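Dritby Supper Bloggers – minutes of our spring get-together
8 April 2018

Hi all! I said I'd take notes if somebody else brought dessert, and Mirela turned up with a pan of bread pudding, so I'm stuck with the job. Forgive the spelling, I was typing with one hand and eating with the other.

Present: Dougal Paterson (running the meeting), Mirela Bastos, Arlindo Amaral, Yevdokiia Panasiuk, and me, Jade Haworth.

Last minutes
Read and approved. Arlindo wanted it noted that his lentil soup was called "chili" last time and it is not chili. Noted!

The link party
We had 86 recipes linked up at the last party, our best so far, and I'm thrilled. The trouble is that a lot of people drop a link and run. Yevdokiia went through the list and found plenty of posts with no comments on them at all, and that's a shame when somebody has gone to the bother of baking a whole layer cake. We talked it over for a good while. Dougal wanted a rule that you must comment on five other posts before adding your own. Mirela thought that would scare off the new folks. We settled on three comments, written into the party rules at the top of the page, and we'll see how it goes through May.

Also agreed that the party stays open one extra day. I voted against it (I'm the one who closes it, and I like my sleep) but I lost, so there you go.

The cookbook
We still don't have a title. "The Dritby Table" got two votes, "Supper's On" got two votes, and Arlindo abstained, then voted, then took it back. Carried over to next time.

We do have a page plan now. Yevdokiia laid it out with soups first, then breads, mains, sides and sweets, and a short section of canning and pickles at the back. Each of us gets to pick one recipe that goes in no matter what. Mine is the baked rigatoni – no, the one with spinach, not the one that went wrong.

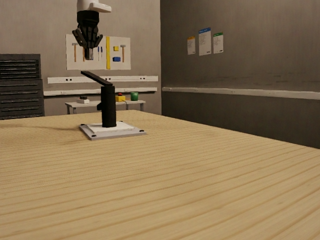 Robot arm over the wooden tabletop, tool poster on the wall behind

Printing came next. Dougal called Lirneo and they quoted us for 180 copies, spiral bound, with a color cover and black and white inside. He has the quote on paper and passed it around. Mirela would like to hear from Plalix as well before we say yes to anybody, and she'll write to them herself. I'd love color inside too, but I do understand it adds up fast.

Recipe testing
Every recipe in the book has to be cooked by someone who didn't write it. We've been saying this for ages and now it's official. Arlindo tested Mirela's cornbread and says the baking time is too short for a glass dish, so she'll add a line. I tested Yevdokiia's beet salad and would eat it every night of my life. Dougal hasn't tested anything yet and promised to start with the pickled onions.

One more thing on this – please write out "tablespoon" and "teaspoon" in full. Two of us read a big T as a small one and the result was very salty.

Giveaway
Magaña offered us a gift basket of dried peppers and spice rubs for a giveaway. Everybody said yes before Dougal finished reading the email. Arlindo will write the post and I'll share it on the party page. US readers only, on account of the shipping.

To do
Jade: new party rules up on the page, share the giveaway
Mirela: write to Plalix, fix the cornbread
Yevdokiia: send the page plan to everyone
Arlindo: giveaway post
Dougal: pickled onions, and hold Lirneo off until we've compared prices

Next meeting is in May at Yevdokiia's. She's making dumplings, so come hungry and bring a container for leftovers.

Jade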